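Tinderia Storage and Handling Building
Semiannual Safety and Housekeeping Inspection, Completed Checklist with Comments
Inspection date: 17 August 2025
Previous inspection: February
Inspected by: Bajpai, site services
Distribution: Tinderia building management, Zekham (tenant, east side), Plerine (racking and door maintenance)

Ratings
S = satisfactory
M = minor, correct within 30 days
R = repair or remove from use now
N/A = not applicable to this building

Items rated S carry no comment unless the condition has changed from the February sheet. Item numbers follow the February sheet, so gaps in the numbering are intentional.

Section 1. Access and egress

1.1 Exit doors open fully from inside without key or tool: S
1.2 Exit signs lit at all doors: M
Comment: Sign over the north stair door is lit on one side only. The battery test was passed. Replace the lamp strip.
1.3 Aisles to exits clear for their full width: M
Comment: Stretch wrap rolls stacked on end along the west aisle, past the yellow line. Moved during the inspection. Same finding in February, same location. A floor stand for the rolls was agreed on at that time and has not been ordered.
1.4 Stair treads, nosings and handrails: S
1.6 Outside landing at loading side, drainage and surface: M
Comment: Low spot at the foot of the ramp holds water after rain. Sand has collected there. Sweep weekly until the patch is laid.
1.7 Emergency lighting, function test: S

Section 2. Fire protection

2.1 Extinguishers in place, sealed, gauge in range: M
Comment: The extinguisher at the battery charging wall is in range but the pull pin seal is missing. Treat as possibly discharged and swap out.
2.2 Extinguishers visible from the aisle: S
2.3 Sprinkler heads free of paint, dust and hung objects: R
Comment: Extension cord tied to the sprinkler branch line above packing bench three. Removed. The next inspection will include the full length of this line.
2.4 Clearance below sprinkler heads: M
Comment: Top tier cartons in bay 10 are above the red line painted on the upright. The line is faded and hard to see from the floor. Restack, then repaint.
2.5 Fire doors close and latch unaided: S
Comment: Changed from R. Plerine replaced the closer and adjusted the latch. Closed and latched on every attempt.
2.8 Combustible waste removed daily: S

Section 3. Pallet racking

3.1 Load signs posted and readable at each run: M
Comment: The sign on the south run gives the rating for the old beam spacing. The beams were lowered in the spring. Ask Plerine for a new sign. Do not mark up the old one by hand.
3.2 Uprights free of dents, twists and cuts: R
Comment: Front upright at bay 71, aisle side, is dented at pallet jack height. Depth was measured with a straightedge and is over the limit in the rack supplier's manual. Bay and the one next to it unloaded and taped off. Plerine to replace the upright. The bay stays out of use until the replacement is signed for.
3.3 Beam connectors seated, safety clips in place: M
Comment: 134 connectors checked. Clips missing at four, all on the lowest level, where beams get knocked by pallet corners. Clips fitted from the spares box, which is now empty. Reorder.
3.4 Anchor bolts present and tight: S
3.5 Column guards present at aisle ends: M
Comment: Guard at the east end has sheared one bolt and turns by hand. It still takes up the floor space it was meant to but will not take a hit. Reset with new anchors.
3.6 Wire decking flat and properly seated: S
3.7 Pallets in rack free of broken boards: M
Comment: Three pallets with broken lead boards brought down and set aside. The pallets came in with goods and were put away as received. Receiving should turn these over to a sound pallet before put-away.

Section 4. Floor and traffic

4.1 Floor surface sound at joints and door thresholds: M
Comment: Joint filler has broken out for a short length by door two. Load wheels drop into the gap. Fill.
4.2 Aisle markings readable: S
4.3 Mirrors at blind corners clean and aimed: M
Comment: The mirror at the packing corner has been turned and now shows the ceiling. Re-aim and tighten the ball joint.
4.4 Spill kit stocked and sealed: S
4.5 Drain covers seated: S
4.7 Dock plates, condition and storage: S

Section 5. Electrical

5.1 Panel doors closed, clear space in front: R
Comment: Two carts and a mop bucket in front of the main panel. Removed. The floor box painted in front of the panel has worn off and should be repainted before the next visit.
5.2 Circuit directory filled in: M
Comment: Several breakers are labeled "spare" and are on. Trace and label.
5.3 Cords free of splices and crushed sections: M
Comment: One cord with a taped repair taken out of use and its plug cut off. Tape over damaged jacket is not accepted as a repair on this site.
5.4 Cords and hoses kept off walkways: S
5.6 Ground fault outlets near sinks, test button: S

Section 6. Open containers, trays and bins

This section was revised after February. It covers any open-top container that is reached into, including those with sloped inner walls. Closed drums and stacked cartons are under Section 7.

6.1 Rims and top edges free of cracks and burrs: S
6.2 Base stable on its support, no rocking: S
6.3 Fasteners flush with inside surfaces: M
Comment: One screw head stands proud in a tray at packing bench two. Found by running a gloved hand around the inside. Reseat.
6.4 Inner walls clean enough for the condition of the surface to be judged: M
Comment: Light-colored panels show marks sooner than gray ones, and marks tend to be densest on the lower half of a sloped wall. Brown and dark speckles, smudges and streaks on a white panel are recorded under this item whether or not they come off. A surface that heavily marked cannot be checked for fine cracks, and item 6.1 or 6.5 should not be rated S on the strength of it. Clean first, then inspect.

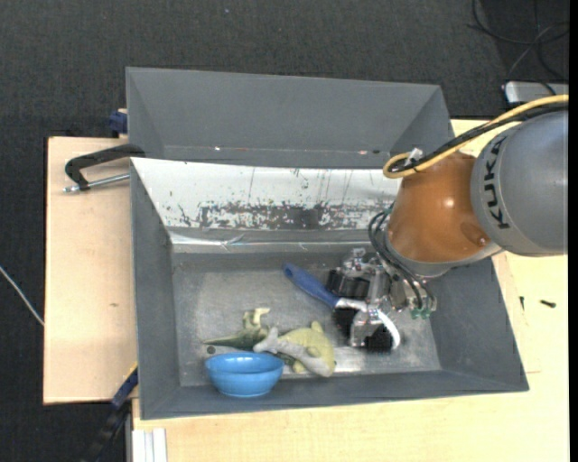 Zekham objected to the M rating under 6.4, on the grounds that marks on an inner wall are a matter of appearance and had been passed in every earlier inspection. The written reply also said that wiping down bins before each visit would take up a full shift, and asked for 6.4 to be moved to the housekeeping notes.

Response: The rating stands. The item does not call for a clean surface at all times. It calls for a surface that can be inspected on the day. Wiping one wall panel per container, chosen by the inspector, will be accepted. If the wiped panel is sound, the rest of that container may be rated on a visual check. The item stays in Section 6 and the wording will be reviewed before the next sheet is issued.

6.5 Seams and corners intact, no separation between panels: S
6.6 Loose debris removed from the bottom of the container: M
Comment: Strapping offcuts and staples in two bins at the packing benches. Cut hazard. Empty by tipping or with a scoop, never by hand.
6.7 Cleaning product suited to the material: S
Comment: One product in use. Label and data sheet on hand.

Section 7. Drums, cartons and stacked goods

7.1 Stacks straight and within marked height: S
7.2 Drums labeled, bungs closed: M
Comment: Label on one floor cleaner drum has washed off. Contents confirmed from the delivery note. Relabel.
7.3 Secondary containment dry and uncracked: S
7.4 Heavy goods stored between knee and shoulder height: S

Open actions

Rated R: 2.3, 3.2, 5.1. Items 2.3 and 5.1 corrected during the visit. Item 3.2 open with Plerine.
Carried over from February: 1.3.
Parts to order: floor stand for wrap rolls, beam clips, lamp strip, load sign for the south run.
All M items to be closed by the tenant or the building office within the period above, with a note of what was done entered beside the item number. A check mark alone will be returned.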